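The Boots I Didn't Wear

9/2/22

Every collector of soccer boots has a drawer, a shelf or a marriage that is under strain. I have all of them, but let's talk about the shelf.

It holds six pairs, down from a number I was asked to stop saying out loud. I have played in two of them. The rest have never touched grass, which my Sunday league teammates find very funny, given how I play in the ones that have.

My trouble started with the Plarnholm, a plain black leather boot with a fold-over tongue so long it flapped like a dog's ear. I was at a preseason tournament in Bremcombe, standing in line for a hot dog, when a man walked by with a pair tied around his neck. I lost my place in line. I followed him to the parking lot. He sold them to me for $412, a size too big, and drove off looking like someone who had just gotten rid of a piano.

You would think that would cure a person. By October I was reading stitching forums on my lunch break and had strong views on tongue elastic.

Boot people split early into leather people and everybody else. Leather people will tell you the boot has to "come to you," like a stray cat. They stuff their boots with newspaper and own a special brush for the seam around the toe. Everybody else wants a knit sock in the color of a highlighter, and by the second half of the season has a hole where the little toe lives. I am a leather person on the shelf and a highlighter person on the field, so both groups talk about me.

The Broto is the pair visitors ask about. It came out in a shade the box called "claret" and everyone else called "ham." It has an off-center lace line that was supposed to give you a cleaner strike. I tried one free kick in them, in the yard, in secret. The neighbor's gutter is still bent.

Then there's the Khamphan, which I bought for the soleplate. I realize how that sounds. The studs are long and set in a curve at the heel, and they make a wonderful clack on a garage floor. On dry ground it feels like walking on forks. I would not sell them for anything, though if anyone reading has the matching spare laces, still in the packet, please write to the magazine and I will behave foolishly. 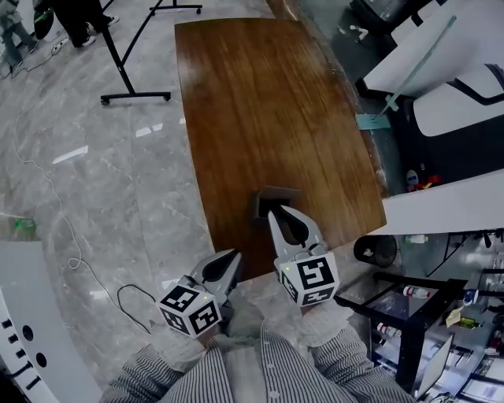 A small dark box at the near end of the table.

Storage is where friendships end. Keep them in the original box and someone will say the paper yellows the leather. Take them out and someone else will say the light does. I keep mine out, toes to the wall, with shoe trees I bought two at a time so the bill looked smaller.

My team has a cup match next weekend and I've been told to wear something sensible. The highlighter pair has lost a stud. The Plarnholms are still a size too big, but I have thick socks.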